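## 4. Filling and keeping the block bin

The Hanell catalog says the sheet-metal bin "needs no preparation." We'd take that with some salt. Do the steps below anyway, at least the first time.

1. Set the bin on a level surface. Press on each corner of the rim. If it rocks, shim it. The rubber feet sold as an extra are soft, and we can't see that they do more than folded cardboard.
2. Wipe the floor and the sloping sides with a dry cloth. Skip the Younis metal polish. It promises a mirror finish, and a mirror finish shows every scuff by lunchtime.
3. Sort the blocks by color before they go in. Put any chipped ones aside for the spares box.
4. Lay the blocks in by hand, a few at a time, flat on the floor of the bin. Leave space between them.

**Caution:** Don't tip a full carton in. A carton holds 55 blocks, and the corners of the bottom layer take the beating.

**Note:** The old Lundthorpe guide tells you to line the blocks up in rows. Cirilo Medrano tried rows for all of March and found no difference in chipping. Any angle will do, as long as no block rests on another.
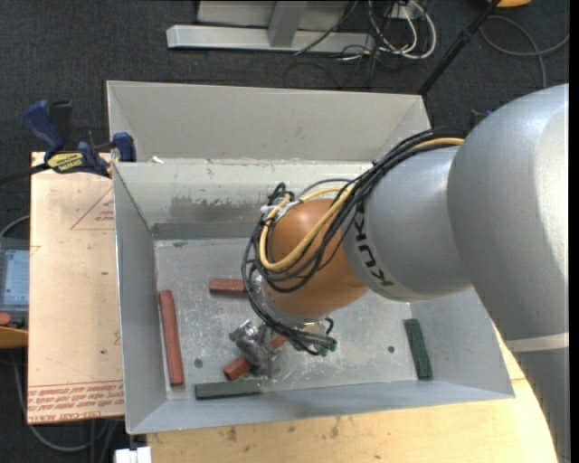
5. Check the floor for grit whenever you empty the bin. Scratches and pale smudges in the metal are only looks. A raised burr is another matter: file it down before you refill.
6. Write the block count on the card, red and green on separate lines. A single total won't tell you which color went missing.

**Note:** Sterau rates its bin liner for 400 fillings. Ours curled up at the edges after 59, and the blocks slid underneath it. Until someone shows us a better one, leave the bare metal bare.

### 4.1 Replacing blocks

Swap a block when a corner is rounded enough to feel with your thumb. Ignore the printed wear chart, part 247, whose color patches match none of the blocks we stock. If you can't decide, keep the block and look again at the next emptying. Requests for new cartons go to Natalia Bañuelos, who will want the card from step 6.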